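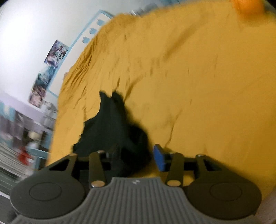 Zubaida Jadoon wrote in response to the previous post that a grasp planner should not need a separate module for cloth, and that a good enough perception model ought to make the distinction unnecessary. Her comment raises a fair point, and it deserves a fuller answer than the comment section allows.

The position taken on this site has been that perception and planning should be kept apart for as long as possible. In Plelex, the planning package I maintain, the perception stage passes forward a mask, a depth estimate and a confidence value for each region. The planner then decides where the fingers should close. With rigid objects this division works well. With fabric it is under strain, for the outline of a bunched garment says very little about how many layers lie between the fingers.

Dark fabric makes the matter worse. A black item on a yellow cloth is easy to separate by color, and the mask is usually clean along the outer edge. Inside the mask, however, there is little shading for the depth estimate to use. When a dark fingertip comes close to dark fabric, the boundary between the two becomes uncertain as well. Version 2 of Plelex treated that uncertainty as noise and smoothed it away. I now consider this to have been a mistake.

The current branch makes the following changes:

- The finger mask is computed from the joint state of the gripper and is no longer taken from the image alone.
- Regions with low confidence are kept and passed to the planner with a label.
- Creases in the supporting cloth are stored in a separate layer, so that a fold in the background is not offered as a grasp point.
- Frames with strong motion blur are given less weight but are not removed.

The last item was the subject of some disagreement. The earlier filter, which I had carried over from Castow, discarded any frame whose sharpness score fell below 37. On hand-held recordings this removed much of the approach phase, and the approach phase is where the planner has the most to learn. The new weighting keeps those frames and lets the fitting step decide how far to trust them.

With regard to timing, the planner now requests a new grasp estimate every 10 control cycles. A shorter interval was tried in May and produced visible hesitation, as the target moved between two neighboring folds on successive updates. A small penalty for changing targets has been added to the cost function. Its value is set by hand at present, and I would welcome a more principled method.

On Ms. Jadoon's main argument, I remain unconvinced but less firmly so than before. A joint model may well remove the need for the crease layer. It would also make failures harder to trace. The replay tool in Kiani can currently show which stage proposed a grasp and which stage rejected it, and I am reluctant to give that up.

The branch will be merged once the replay tests pass on the Heltbridge machine. The configuration format has changed, and existing files will need the new `finger_mask` entry before they will load.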